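Chapter 4
Gathering Examples

What you'll need from earlier chapters: the bit on joint angles (Chapter 2) and the bit on what a policy is (Chapter 3). If you skipped Chapter 3, go back and read at least the first half. I'll wait.

When I started on my first robot learning project I thought the learning was going to be the hard part. I had a stack of papers, a fresh notebook and strong opinions about network sizes. Then Colette Roussel, who ran the lab in Gatville at the time, asked me what I was planning to train it on, and I said something vague about "a few demos". She laughed for quite a long while. By June I had spent far more hours steering an arm around a table than I had spent on the model, and I've never had a project since where the balance was any different.

So this chapter is about the steering -- who does it, what they do, what gets written down and what gets thrown out. There's very little maths in it. There is some in Chapter 5, if you're missing it already.

4.1 What counts as an example?

For our purposes, an example (I'll also call it an episode, and so will everyone you work with) is one attempt at one task, recorded from start to finish. It has three parts: what the cameras saw, what the arm was doing at each moment, and a short sentence saying what the person was trying to get done. "Put the strawberry in the bowl." "Move the mug next to the plate." That sort of thing.

The sentence looks like the easy part, and people get sloppy with it. On the Pala project we had 737 episodes in the can before Brahim Ezzat sat down and read all the sentences in one go. He found the same object called a strainer, a colander, a green basket and (my favourite) "the holey one". Every one of those is something a real person might say, and a bit of variety is good for a system that has to listen to real people. The trouble was that each operator had their own word and stuck to it, so the word mostly told the model who was driving. We had to relabel 205 episodes, and it was as dull as it sounds.

4.2 Setting the table

You'll need a stock of objects and a habit of moving them about. Toy food is popular because it doesn't go off and it can be dropped all day. Mix it with some real kitchen things of different sizes and weights, so the gripper has to open wide for one and barely at all for the next. Put in a few things that have nothing to do with the task, too. If the strawberry is always the only object near the bowl, your model can do very well without ever learning what a strawberry is.

Between episodes, change the layout. I mean really change it! Left to ourselves, most of us slide everything a few centimetres and put the plate back in the middle, and we'll swear blind it was random. Kenza Tahiri got us out of that by writing positions on cards and making us draw one before every reset. We grumbled, it slowed us down a bit, and the next model was a good deal better at finding things near the edges of the table.

4.3 Driving the arm

There are several ways to get the arm to do the task while you record. You can hold it and guide it by hand, you can use a controller, or you can move a smaller copy of the arm and have the big one follow. We'll compare all of them properly in Section 4.6. Whichever you pick, expect your first afternoon of recordings to be rubbish. New operators pause in mid-air to think, and a model trained on those pauses will learn to pause too. Mohcine Gaber, our steadiest driver, used to rehearse each move with his own hand before he touched anything, and I'd suggest you try the same.

Keep some of the fumbles, though. An episode where the operator misses the handle, backs off and gets it on the second go shows the system how to recover, and you can't get that from a pile of perfect runs. Tag them so you can find them again later. At Clirkbridge we kept 242 of these in their own folder, and I've reused that folder on two projects since.

Before you read on, grab a pencil and write down five tasks you could set up on your own kitchen table. For each one, write the sentence you'd give it, and then a second sentence that a different person might use. Hang on to the list, as we'll be using it in Section 4.4 when we work out how many episodes each task deserves.

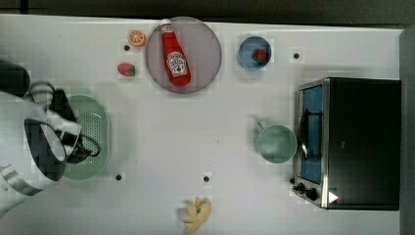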